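Me he tragado la temporada entera de Rekthorpe y necesito hablar con alguien

15/11/2025

Bueno, pues ya está. Anoche terminé el último capítulo y sigo dándole vueltas. Yo había jurado que no volvía a ver el programa después de lo de septiembre, pero mi hermana me mandó tres audios seguidos (¡tres!) diciendo que tenía que ver la salida de Kumiko Shibata, y una es débil.
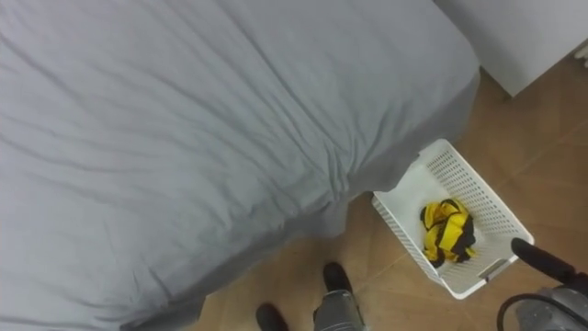
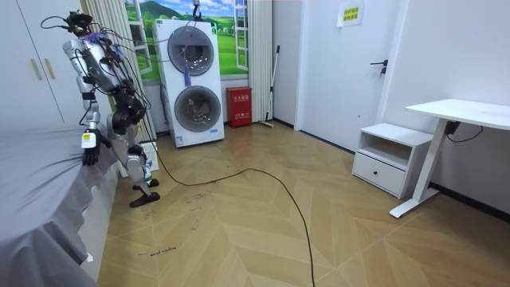
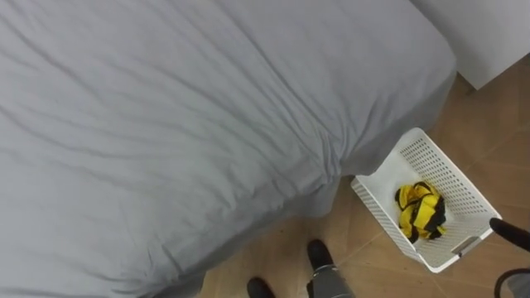 Para quien no siga estas cosas: Rekthorpe es el concurso de convivencia de Flimex, el de la casona junto al lago, con siete famosos medio olvidados y un presentador, Uldis Raudsepp, que hasta hace nada caía bien a todo el mundo. A mí la primera temporada me encantó. Era tontorrona, se cocinaba mucho, se discutía por la leña y te dormías tan a gusto.

Pero en septiembre salió Remigiusz Kaczorowski, que llevaba el guion desde el principio, y contó en un podcast que se iba porque no aguantaba más las broncas de Raudsepp fuera de cámara. Dijo que había dejado a una redactora llorando en el aparcamiento por un rótulo mal puesto. La plataforma sacó un comunicado de esos que no dicen nada, el presentador subió una foto con su perro y ahí se quedó la cosa. O eso pensaban ellos.

Porque luego llega el capítulo 5 y Kumiko, en directo, con la maleta ya en la mano, le suelta: «Uldis, a mí me hablas como hablas cuando está encendida la luz roja». Grité. Tuve que parar y volver atrás. Él se quedó con una sonrisa rarísima y dieron paso a publicidad, un anuncio larguísimo de Wadent que ya me sé de memoria.

Lo que me tiene loca es el reparto de bandos. Shigeru Onishi, que yo lo tenía por un trozo de pan, ha salido a defender al presentador en todas partes y repite que la tele de antes era mucho más dura. Vale, Shigeru, ¿y? En cambio Toshio Matsuda, que fue insoportable toda la temporada (lo del arroz no se lo perdono), escribió un mensaje precioso de apoyo al equipo, con nombres y apellidos de cámaras y maquilladoras. Me fastidia muchísimo que ahora me caiga bien.

Y el final, pues flojo. Gana Imai, que lleva cuatro capítulos sin abrir la boca, y la gala dura una eternidad. Votaron 1311 personas en la encuesta del foro donde me meto y su victoria quedó como el peor momento del año, por delante incluso de la prueba de las barcas. Yo voté las barcas – lo siento, pero pasé mucha vergüenza ajena.

Dicen que habrá temporada nueva con otro presentador, aunque Flimex no suelta prenda. Si ponen a Kumiko, me apunto el primer día. Si vuelve él, creo que me planto, aunque mi hermana ya se está riendo de mí.

Por cierto, si alguien tiene grabado el programa 2 sin cortes, que me escriba. En la plataforma han quitado la cena y era lo mejor.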